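작업 노트, 9월. 러닝 베스트 Sandu 2차 시제품

지난번 기록에서 이어서 쓴다. 어깨끈 폭은 그대로 두기로 했고, 이번에는 앞주머니와 옆구리 조임끈만 손봤다. 등판은 건드리지 않았다.

오전에 재단부터 다시 했다. Plaltivholm에서 온 메시 원단은 이전 것보다 결이 뻣뻣해서 가위질은 편한데 바이어스를 두를 때 모서리가 자꾸 뜬다. 시침핀을 촘촘히 꽂아도 곡선 구간에서 밀린다. 결국 곡선 부분만 손으로 시침질을 하고 재봉틀로 넘어갔다. 바늘은 가는 것으로 바꿨다. 굵은 바늘로 박은 왼쪽 시험편은 구멍이 눈에 띄게 벌어져서 버리지 않고 비교용으로 서랍에 넣어 두었다.

완성 무게는 441그램. 소프트 플라스크 두 개를 빈 상태로 끼우고 잰 값이다. 저울은 영점을 맞추고 두 번 쟀는데 같은 숫자가 나왔다. 1차보다 무거워진 건 조임끈 버클을 바꾼 탓이 크다. 예전 버클은 장갑을 끼면 풀기 어렵다는 말이 계속 나왔으니 이 정도는 감수한다.

오후 주행 시험은 Prakash Kaimal이 입고 나갔다. Fevthorpe 강변길에서 75분. 플라스크에는 물을 가득 채웠고 뒷주머니에는 바람막이와 젤만 넣었다. 돌아와서 들은 말을 그대로 옮긴다.

- 처음에는 오른쪽 플라스크가 왼쪽보다 더 흔들린다. 물을 어느 정도 마시고 나면 차이를 모르겠다고 함.
- 겨드랑이 아래 쓸림 없음. 1차 때 빨갛게 됐던 자리도 괜찮음.
- 가슴끈이 내리막에서 조금씩 위로 올라온다. 손으로 내려야 했음.
- 젤 주머니 입구가 좁다. 꺼내는 건 되는데 빈 봉지를 다시 넣을 때 뛰면서는 못 넣겠다고 함.
- 뒷주머니는 불만 없음.

가슴끈이 올라오는 문제는 고리 위치보다 끈 자체가 미끄러운 것 같다. 레일에 물려 있는 플라스틱 고리를 손으로 밀어 보면 힘을 거의 안 줘도 움직인다. 레일을 새로 박기 전에 고리 안쪽에 고무 심을 한 줄 넣어 보고 싶다. 자투리 실리콘 테이프가 남아 있으니 그걸로 먼저 해 볼 것.

오른쪽이 흔들리는 건 내 재봉 실수일 수도 있다. 뒤집어서 재 보니 오른쪽 주머니 밑단이 왼쪽보다 조금 낮게 박혀 있다. 본은 좌우가 같다. 옮겨 그릴 때 초크 선 바깥을 따라간 모양이다. 다음 것부터는 본을 뒤집어 쓰지 말고 좌우를 따로 종이로 떠 놓겠다.

Lina Sleiman이 저녁에 들러서 대회 규정을 다시 짚어 줬다. 필수 장비에 개인 컵이 들어간다. 급수대에 일회용 컵이 없으니 컵을 달 자리가 있어야 하는데 지금 디자인에는 그게 없다. 왼쪽 어깨끈 아래에 고리를 하나 더 다는 안과 젤 주머니 옆에 얇은 신축 고리를 박는 안이 나왔다. 나는 후자가 낫다고 본다. 어깨끈에 달면 달릴 때마다 턱 밑에서 덜렁거린다. Lina는 컵을 자주 꺼내는 사람이면 위쪽이 편하다는 의견. 결론은 안 냈고, 둘 다 임시로 달아서 한 번씩 뛰어 보기로 했다.

Runex 쪽 견적은 아직이다. 버클 단가만 먼저 알려 달라고 다시 메일을 보냈다. 답이 늦어지면 이번 분량은 가지고 있는 검정 버클로 간다.

세탁 시험은 메시 조각만 먼저 했다. 찬물, 중성세제, 탈수 약하게. 줄어든 건 없고 바이어스 끝이 한 군데 일어났다. 되돌아박기를 짧게 한 자리라서 길게 다시 박으면 될 것 같다. 본체 세탁은 고무 심을 넣은 뒤에 한꺼번에 하겠다.

다음에 할 일
젤 주머니 입구 넓히기. 덮개 없이 신축 밴드만.
가슴끈 고리에 실리콘 테이프.
좌우 본 따로 뜨기.
컵 고리 두 가지 임시 부착.
Prakash에게 긴팔 위에 입었을 때 느낌 물어보기. 오늘은 반팔이었다.
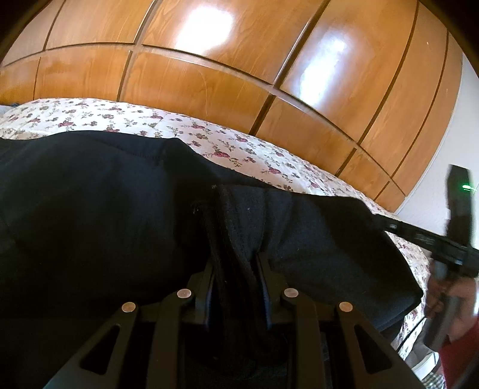 코스튬 부문에 나갈 사람들 몫은 본체는 같은 것으로 하고 바이어스와 주머니 안감만 색을 바꾼다. 검정 일색이면 의상 위에 걸쳤을 때 너무 장비처럼 보인다는 말이 있었다. 배색은 침대보 꽃무늬에서 가져오려고 한다. 크림색 바탕을 안감으로 쓰고, 바이어스는 꽃의 짙은 자홍색, 지퍼 손잡이 끈은 탁한 초록. 연보라 쪽은 땀 얼룩이 걱정돼서 뺐다. 크림색 안감도 젤이 새면 티가 날 테니 젤 주머니만은 어두운 색으로 둔다. 원단 가게에 갈 때 색 견본을 챙길 것.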